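Handling and Storage 2: Small Containers, Open Bins, and the Space Between Them

Posted by Ibsa Belay on February 1, 2018. Filed under Course Notes.
2 Comments | 4 Shares

These are the notes for the second session. If you missed the first one, it covered shelves, and you can get most of it by looking at a shelf for a while and asking what you would change. Bring the handout to class. I print 584 pages of this stuff every term and find a depressing share of them under the chairs.

1. What we mean by a bin

For this course a bin is anything with a bottom, sides, and no lid. A crate is a bin. A drawer is a bin that somebody has hidden. A bag is not a bin, and we had this argument last term, and I won.

The open top is the whole point. You pay for it with dust and with the temptation to throw things in from across the room. In return you can see what you own. People who put lids on their bins write labels, and then the labels go out of date, and then you have a box marked CABLES with a waffle iron in it.

Rectangular bins waste less room on a table or a shelf than round ones. They also have corners, and corners are where small things go to retire. When you empty a bin at the end of the day, run a hand along the inside corners. Budget a few seconds. You will get back a coin or a screw, or something sticky.

2. Cans

A can is the friendliest object in the storage business. It stands up, it stacks, and it fits most hands. It also rolls, and for that reason we treat it with more suspicion than it seems to deserve.

Standing cans: count on the base and nothing else. If the base is on a flat surface the can will stay where you left it. If part of the base is resting on something (a crumb, a pen, the lip of a tray) the can will lean, and a leaning can has plans of its own. Clear the spot first, then put the can down.

Lying cans: fine inside a bin, a nuisance outside one. Lay them side by side across the short dimension and they will hold each other in place. A single can lying alone in a wide bin will travel from one end to the other every time you pick the bin up, with a noise you will come to know well.

Wrapped cans: shrink wrap and plastic sleeves make the side slicker. Grip a little lower than you would on bare metal. Don't peel the wrap off to improve the grip. Somebody downstream wants to read it.

3. The approach

Most spills in this class happen before anything has been lifted. A person reaches for the can, clips it with the side of the hand, and sends it over. Then they say the can was badly placed. Sometimes they are right, but they still get to wipe the table.

Open your hand wider than you think you need, and do it early, while you are still well away from the object. Come in level. The thumb goes to one side and the fingers go to the other, and the can should be between them before either one touches it. Then close. If you have to nudge the can into your hand, back off and start over.

With a tall can, aim for the middle of its height. Too high and it swings at the bottom. Too low and it tips at the top. The Jemal worksheet from last session has a drawing of this that is better than my explanation, although the hand in it has what I count as an alarming thumb.

4. Working beside a bin

Here is where the trouble starts. An object in the middle of an empty table can be picked up from any side. An object parked against a bin has lost one of those sides to the wall. Your fingers need somewhere to go, and the wall is already there.

You have choices. Move the bin. Move the can. Or come in from the open side, with the gap of your hand turned so that neither the thumb nor the fingers have to squeeze in along the plastic. The third option looks the most skillful and is the one everybody tries first. Moving the bin is quicker and I will not think less of you.

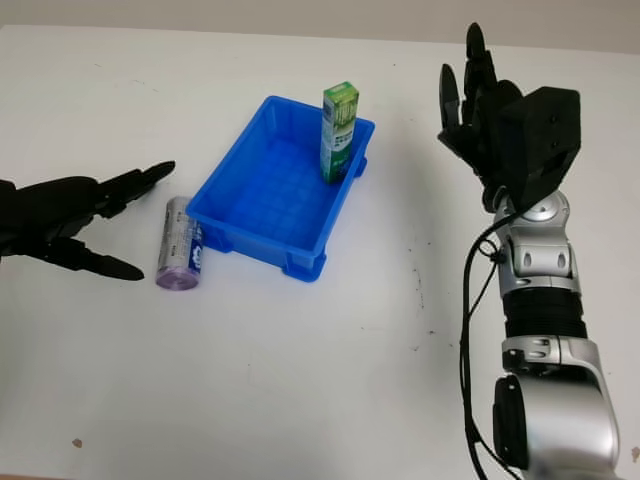
Can beside the blue bin, with an open hand coming in from the left.

Look at how close the can stands to the lower-left corner of the bin, and that it leans a little. Both of these matter. The thumb stops just short of the can, and the upper fingers run out straight over the table, so the gap is wide enough to take the can without a collision. Before you read on, decide where you would close the hand and which way you would lift. Write it in the margin. We will compare margins in class and be kind about it.

My own answer is to come straight up until the base clears the top edge of the bin, then go across. Going across first is how you find out how light a nearly empty bin is.

5. The table

A white top is good for this work. Small parts show up on it, and so does every smudge you have ever made. Wipe it before the session and again after. Specks that don't come off with a damp cloth belong to the table now and may be left in peace.

Keep the back of the table clear if it meets a wall. Anything pushed to the far edge will be out of reach by the end of the hour, and you will lean over your own work to get it, wearing a sleeve.

6. Practice for next time

Find a can and an open bin at home. Set the can in the open and put it in the bin. Then set it right beside the bin and do it again. Then set it beside a corner. Use your weaker hand for at least one round. Note what you knocked over and in what order.

If you have a set of Hita stacking bins, use the shallow one, as the deep one hides your mistakes. The reading is the Tretholm chapter on kitchen drawers. It is long and the author has strong feelings about spatulas, but the pages on reach are worth your evening.

Late worksheets go in the tray by the door. The tray is a bin. See section 1.

Recent Notes
Handling and Storage 1: Shelves
Reading List for February
The Jemal Worksheet (corrected thumb)
Notes on the Eson Cupboard Exercise
Is a Bag a Bin? Minutes of a Disagreement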